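3.2 Erhebung und Stichprobe

Befragt wurden Haushalte in zwei Gemeinden, Bronitz und Zesell. Insgesamt 1.260 verwertbare Bögen, Rücklauf in Zesell deutlich schwächer (siehe Diskussion). Feldphase im August, also Ferienzeit, das ist bei der Interpretation mitzudenken. Fragebogen wie in der Vorstudie, ergänzt um 20 Items zur Sitz- und Blickordnung im Wohnzimmer.

Gefragt wurde nach Hauptgerät, Standort, Nutzungsdauer am Abend, Zweitnutzung (Telefon, Tablet). Nicht gefragt: Inhalte. Die Codierung der offenen Antworten erfolgte durch zwei Personen unabhängig, Abweichungen wurden gemeinsam geklärt. Unklare Fälle blieben draußen.

3.3 Standort des Geräts

Auffällig ist die Trennung zwischen Wandmontage und Möbel. Wer zur Miete wohnt, bohrt ungern. Das deckt sich mit den Interviews aus dem Clasgate-Projekt, dort allerdings nur Neubau. Eigentümer nennen häufiger die Wand, begründen es aber selten mit dem Bild, meist mit Kabeln und Staub. Ein eigenes Gerätemöbel gilt vielen älteren Befragten weiterhin als selbstverständlich, die Ecke als dessen „natürlicher“ Platz. Jüngere stellen öfter um, teils mehrmals im Jahr.

Für die weitere Auswertung unterscheiden wir deshalb Wand, geschlossenes Möbel und offenes Möbel (Abb. 2). Mischformen wurden dem überwiegendem Typ zugeschlagen.

Abb. 2: Typ „offenes Möbel“, Flachbildfernseher auf niedrigem Glasgestell vor weißer Wand. Computergrafik. 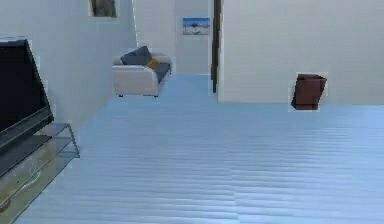
3.4 Grenzen der Erhebung

Selbstauskunft, keine Begehung. Die Nutzungsdauer dürfte unterschätzt sein, vorallem bei Haushalten mit Kindern. Ein Vergleich mit den Ghumman-Daten steht noch aus.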